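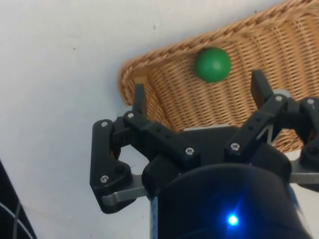

Purkix opens its workshop doors for a day of robot demonstrations

2023-09-23

Purkix, which fits handling robots for small packing and sorting businesses, held its open day at the Prulik Road workshop this morning and afternoon. By the time the doors closed, 539 people had signed in at the front desk. It was the first time the company had let the public onto the workshop floor while its machines were running.

The main demonstration was a picking task. A robot arm with a black gripper worked over a white surface, with a green ball in a woven wicker basket as one of its targets. Visitors could stand at the barrier and watch, and an engineer was on hand throughout to answer questions and to explain what the arm was being asked to do.

What was shown

The day was built around two working stations.

At the first, the arm ran the basket task. The job is a simple one to describe. The arm moves over the basket, lines its gripper up with the ball, closes on it, lifts it clear and sets it down on the table. It then puts the ball back and starts again from a different position. Between runs, staff turned the basket or shifted it along the table so that the arm could not rely on finding it in the same place twice.

Purkix chose a basket for the demonstration in July, after trying the same task with a plastic tray. A tray has flat sides and a flat floor, and the arm seldom had trouble with it. A basket is harder. Its rim stands up in the way of the fingers, the weave throws small shadows, and a ball resting near the side leaves little room for a finger to get past. Customers who pack fruit, bread or gifts had asked the company whether the arm could work in containers like this, and the open day was a chance to let them see for themselves.

The arm carries a small camera close to the gripper, so that it can look at the object from close range during the last part of its approach. The view from this camera was shown on a screen facing the barrier. Many visitors spent longer looking at the screen than at the arm, and staff say they will use a larger one next time.

The second station was quieter. There, visitors could move an arm by hand with its motors set to a light hold, and the arm would then repeat the path it had been shown. This is the way Purkix teaches most of its customers' machines at present. Children were welcome to try it with an adult beside them, and the queue ran back to the stairs for much of the late morning.

How the picking task went

Not every attempt succeeded, and the company had said at the start of the day that it would not stop the demonstration when one failed. When the gripper closed and missed, the arm backed off, took another look and tried again. If it missed a second time, it returned to its rest position and waited for a member of staff to press the restart button.

The most common fault was a fingertip touching the rim on the way down. The arm is set to stop when it feels an unexpected push, and it did so each time. Staff then moved the basket a little and let it carry on. Purkix records these stops and will go through them with the software team in the coming weeks. A short note on what was learned will be sent to anyone who left an email address at the desk.

The demonstration was paused over lunch for checks on the arm and for staff to eat. It was also stopped for a short time in the afternoon, when a cable on the display screen came loose. The arm itself was not affected.

Talks

There were six short talks during the day, held in the upstairs room. The subjects were:

Choosing a gripper for mixed goods
What a wrist camera can and cannot see
Working safely next to a moving arm
Costs of a first installation
Keeping a machine in good order
Questions from small firms

The talk on costs was full, and it was repeated at the end of the afternoon for people who had been turned away. The slides from all the talks can be requested by email. They are plain documents without sound, so some of the examples given on the day will be missing.

The talk on safety was given with the first station in view through the upstairs window. It covered speed limits, the placing of barriers, and what a person should do if an arm stops in an awkward position. The advice on the last point was short: press the stop button, keep your hands away from the joints, and call the person who is trained to release it.

Work with Virk and Zadau

Two other firms took part. Virk, which makes stands and tables for light machinery, supplied the fittings for both stations and had staff present to discuss sizes and fixings. Zadau, a training provider, ran the talk on machine upkeep and took names for its autumn evening course.

Purkix and Zadau have agreed to offer the first day of that course at the Prulik Road workshop. Learners will use the same arms that were on show at the open day. They will practise starting and stopping the machine, checking the screws and joints on a gripper, and cleaning a camera lens without moving it out of line. No earlier experience is needed, but learners must be over eighteen and should wear closed shoes. Places will be given in the order that forms are received.

Comments from visitors

Visitors were asked to fill in a card before leaving. The cards have not all been read yet, but some points came up often enough to be passed on here.

Several people from packing firms wanted to know how the arm would manage with soft goods, and with items lying on top of each other. Purkix did not show either of these. The company has done some work with soft goods, though the results are not steady enough for a public demonstration. Items in a pile are the next thing the team plans to work on.

Others asked about speed. The arm was run slowly all day, well below the pace it would keep in a customer's building, so that people could follow what it was doing. A few visitors found this dull and said so on their cards. For a future event the company is looking at running one station at working speed behind a full screen.

Parking was the most frequent complaint. The yard filled early and the side road was difficult to turn round in. Purkix apologises to its neighbours for the traffic during the morning and thanks the tyre shop opposite for the use of its forecourt.

Visits by appointment

Firms and schools that missed the open day can ask to see the arm at work by appointment. Visits last an hour and are free of charge. Groups are kept small so that everyone can stand close enough to see, and larger parties will be split between the workshop floor and the upstairs room.

Firms are welcome to bring samples of the goods they handle. Samples should be clean and dry, and nothing should be brought that is sharp, made of glass or of high value. If a sample needs a particular box, basket or tray, please bring that as well, as the container often matters as much as what is in it. The engineers will try the sample on the arm where this can be done safely and will give an opinion on the day. A written report can be prepared afterwards for a fee, which will be agreed in advance.

Schools should allow time for a short safety talk before the demonstration starts. There is step-free access to the workshop floor. The upstairs room can only be reached by stairs at present, but any talk can be given downstairs on request.

About Purkix

Purkix designs and fits robot arms, grippers and camera systems for small firms that pack and sort goods. It works from a single site on Prulik Road, where machines are assembled, tested and repaired. The company also offers yearly servicing for the equipment it fits.

Contact

Requests for visits, slides and course forms should be sent to the Purkix front office, marked "Open day". Press enquiries should be sent to the same office, marked "Press". Replies are normally sent within the working week.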